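On the Care of a Front-Loading Washing Machine

It has been my practice for several years to set down, each September, some notes on the running of this household. Previous entries have dealt with the pantry shelves and with the storage of winter blankets. The present entry concerns the laundry, a subject on which I have received more correspondence than on any other. I am grateful to Tuulikki Kallio, whose letter on the matter of musty towels ran to four pages and prompted much of what follows.

The washing machine in our home stands against a white wall, on a smooth gray floor that is easily wiped. When we moved to Justville the previous owners had kept their machine in a closet with a folding door, and the air in that closet was not pleasant. My first decision was to bring the laundry out into the open. The second was to establish a fixed order for the work, to be observed by every member of the household, myself included.

The order begins with the basket. It is placed on the floor directly in front of the machine, beneath the opening, before anything is put in or taken out. A sock that falls will then fall into the basket. I had formerly kept the basket on a chair at my side, and I spent a good part of each laundry morning bending down to retrieve things.

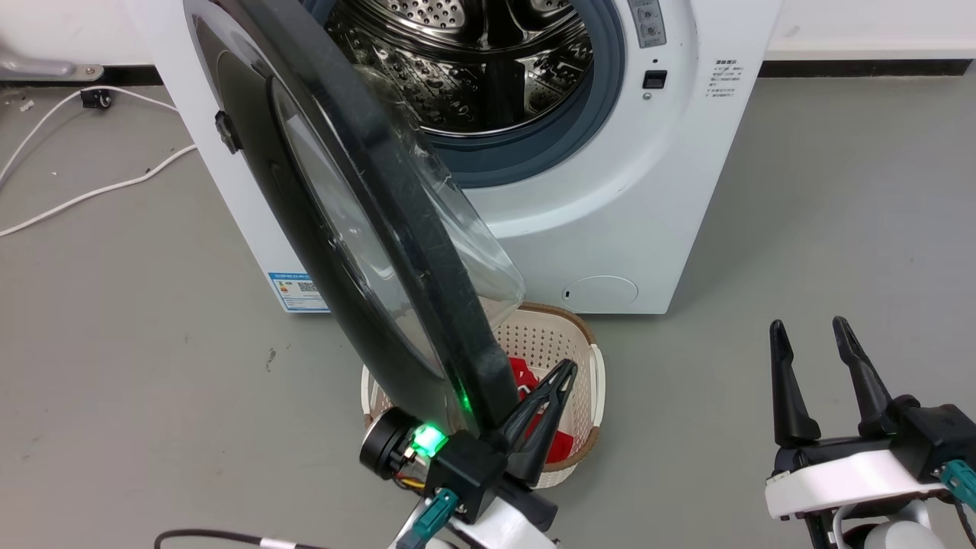 Reds are washed apart from everything else in this house. The rule was adopted after the loss of two pillowcases and a tablecloth which had come to us from my mother's cousin, and it has not been relaxed. A new red garment is washed alone three times before it is permitted the company of other dark clothes. Reijo Nieminen maintains that modern dyes have made this precaution unnecessary. He is welcome to his view, and to his pink undershirts.

With regard to quantity, the drum should be filled loosely. I apply the old test of the flat hand: if a hand can be laid on top of the dry load and turned, the load is acceptable. Bath towels are counted as a load in themselves and are not combined with sheets, which have a tendency to wrap themselves around anything smaller and return it damp and knotted.

Detergent has been the subject of some debate. For a long period we used a powder and measured it with a scoop that did not belong to it. Miklós Kun, who stayed with us one spring, pointed out that we were using nearly double what the box advised. The quantity was reduced and the towels became softer within a month. We have since changed to a liquid, and the scoop has been transferred to the birdseed.

The door gasket deserves a paragraph of its own. This is the thick rubber ring that surrounds the opening, and it holds water in its lower fold after each wash. It also holds lint, hairpins, coins and, on one occasion in our household, the better part of a shopping list. At the end of every laundry day the fold is drawn back with two fingers and wiped with an old cotton cloth, starting at the top and proceeding down each side. The cloth is then hung up to dry. It should not be left on top of the machine in a ball – a point on which I have had to issue reminders.

After wiping, the drum is turned slowly by hand and inspected. Small items cling to the upper part of the metal, where they are easily missed. Handkerchiefs are the worst offenders, followed closely by children's socks.

The door is then left wide open. I recognize that many people prefer the appearance of a closed machine, and in a narrow hallway an open door may be a real inconvenience. I can only report that since we adopted the practice there has been no recurrence of the smell to which Ms. Kallio's letter so vividly refers. In a home with small children or a cat, the matter must of course be considered differently, and the door kept shut whenever the room is unattended. 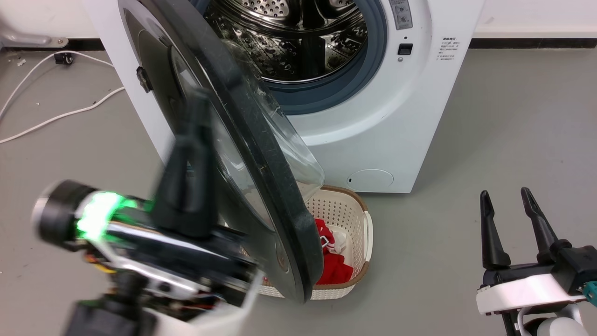
The empty drum, with the door left open.

The filter, behind its cover low on the front panel, is cleaned on the first of the month. A shallow baking dish and a folded towel are laid down beforehand, for there is always more water than one expects. The machine is switched off at the wall for this work. Our record for a single cleaning is 70 cents in coins, together with a shirt button for which a search had been conducted throughout the house.

Toivo Kettunen has written to ask whether vinegar may be used for the monthly empty wash. I used it myself for some time, but stopped upon reading that it may be hard on rubber parts, and now run a hot cycle with nothing added. Readers should consult the booklet for their own model before following my habits in this respect.

The next entry will take up the question of ironing, including the proper folding of fitted sheets, on which Xolani Mnguni has promised me a demonstration.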